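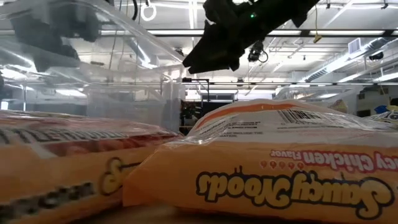

Saucy Noods packaging, chicken flavour variety.

1/11 Stesano has today published its guidance for households on reading food labels. This thread sets out the main points. The full text is free to download from our website and is available in large print on request.

2/11 The guidance follows a survey of 134 households carried out for us by Veresix. Respondents were asked which parts of a label they read before buying. Price and flavour came first. Storage advice came last.

3/11 "Use by" and "best before" are separate instructions. A "use by" date concerns safety and should be followed. A "best before" date concerns quality, and food kept as directed may still be good to eat after it has passed.

4/11 Ingredients are listed in order of weight, with the largest first. Where a product is supplied with a separate sachet, readers should check whether the list covers the sachet as well.

5/11 Nutrition figures may be given per 100 g, per portion, or both. For comparing two products, the per 100 g column is the one to use. Portion sizes are set by the maker and vary a good deal – particularly for dried goods.

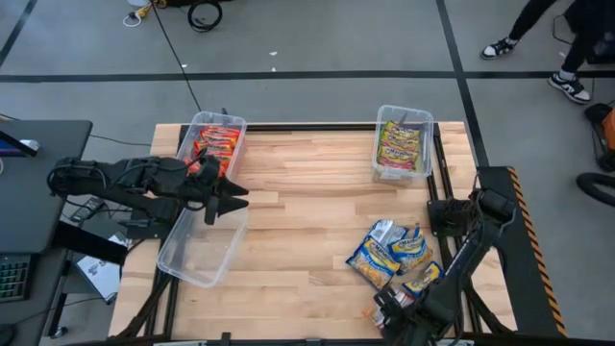 6/11 On salt: our adviser Urmila Solanki recommends comparing similar products in the same column and choosing the lower figure where taste allows. Some labels give figures for the food as sold and others as prepared. The two should not be compared directly.

7/11 Allergens must be made to stand out in the ingredients list, usually in bold type. Recipes change. Those with an allergy are advised to read the label at each purchase, including on familiar products.

8/11 Imported goods may carry an additional label in English. If this covers the original text or cannot be read, please speak to the retailer in the first instance.

9/11 Vietnamese and French versions of the guidance have been prepared by Thu Phí and Thérèse Pelletier. We are grateful to both. A Bulgarian version, edited by Zlatko Yordanov, will follow in December.

10/11 Libraries and community centres may order printed copies in packs of seven. Orders should state the language required and a delivery address. There is no charge for postage.

11/11 Comments on the guidance are welcome and should be addressed to Tươi Đinh at our publications office. Replies to this thread are read during office hours – please do not post medical details here.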